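Last Shift at Stellden

They told us at the five o'clock huddle. Fifteen minutes, standing, no coffee. The plant in Fitville was closing and the work was going to Mititz, wherever that is. 158 of us. The man from corporate read it off his phone.

I had nineteen pallets to wrap. So I wrapped them.

Funny what you think about. Not the mortgage. I thought about my locker, the good boots in it, and whether they'd let us keep the boots. Company boots, technically. Stellden stamped on the tongue.

In the break room someone had already done the math on the back of a menu. A thousand dollars for every five years, before taxes. I got fifteen years in. Three thousand. My truck needs a transmission.

"They could of told us before December," the guy from receiving said. He'd bought his kids bikes. New ones, the both of them, on the card.

Nobody answered him. The vending machine hummed. I ate a bag of pretzels I didn't want.

Then the horn. Back out to the line.

There was a woman two stations down who trained me, way back. Showed me how to tape my fingers so the boxes wouldn't cut. She'd been offered a spot at the Mangundap warehouse, nights, four dollars less. Two hours each way. She was going to take it. She told me this without looking up, still taping.

"You should put in," she said.

"Four dollars less?"

"Four dollars less then what you got. Not less than nothing."

I said I'd think about it. I was lying and she knew it and handed me the tape gun anyhow.

Lights went down on the far side at ten. Row by row. I clocked out at 10:58, two minutes early, first time in my life. Waited for somebody to holler.

Walked right past security with the boots on. He looked at them. He looked at me. He held the door.

It was snowing some. I sat in the truck and turned the key and it caught, and I let it run a while, and then I went back in and asked for the Mangundap form.

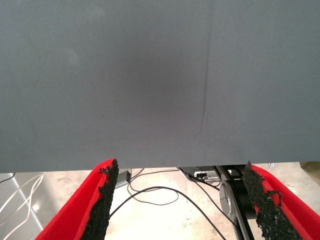
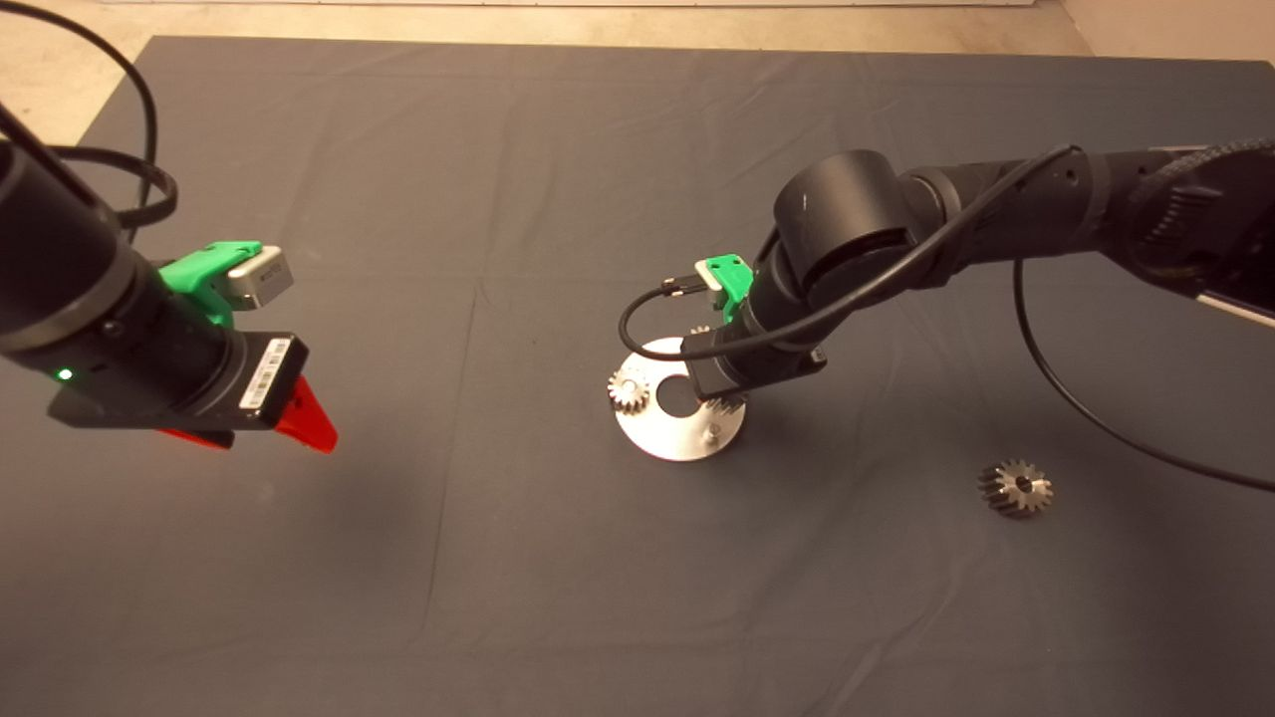
Gray panel, gray cloth.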